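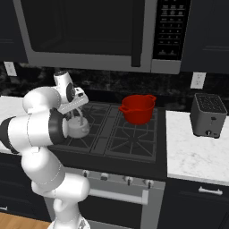
Evaluación del paquete de tareas domésticas Cunero

Unidad de Evaluación de Equipos, Instituto Salminen
6 de febrero de 2021

La presente reseña examina el paquete de tareas de cocina Cunero, distribuido por Okura para brazos articulados con pinza de dos dedos. El producto se ofrece a centros de formación y talleres que desean valorar, antes de adquirir maquinaria, si un brazo puede asumir labores domésticas sencillas. Todo el trabajo se desarrolla en simulación.

El paquete reproduce una cocina completa, con placa de gas, horno, microondas y encimera de mármol, e incluye 26 tareas. La Unidad se centró en las de traslado de menaje: tomar una taza, llevarla por encima de los quemadores y depositarla en el punto indicado sin tocar la olla. Se ejecutaron 479 intentos con la configuración de fábrica, bajo la supervisión de la ingeniera Neema Mabula.

El agarre de la taza resultó satisfactorio en la mayor parte de los casos. Las dificultades aparecieron al depositarla. Sobre las rejillas, cuya superficie es irregular, el brazo soltó la pieza con frecuencia antes de que esta quedara apoyada, y hubo ensayos que requirieron hasta 30 correcciones de trayectoria. Sobre la encimera el comportamiento fue notablemente más estable. El módulo de detección de colisiones, Collside, registró con fidelidad los contactos con la olla, si bien sus informes carecen de un filtro por tarea y obligan a una revisión manual lenta.

La instalación se completó en 2 horas. La documentación es correcta en lo relativo a la pinza y escasa en cuanto a los mandos del horno. La versión en español conserva párrafos sin traducir.

Mwende Lema, responsable del área de formación, considera que el material es adecuado para cursos de iniciación y desaconseja emplearlo como único criterio de compra. La Unidad comparte este parecer. Con los resultados disponibles no puede afirmarse que un brazo de estas características esté en condiciones de recoger una cocina sin supervisión.

Valoración: recomendado para uso docente, con reservas para la selección de equipos. La evaluación se repetirá en julio con la próxima versión del paquete.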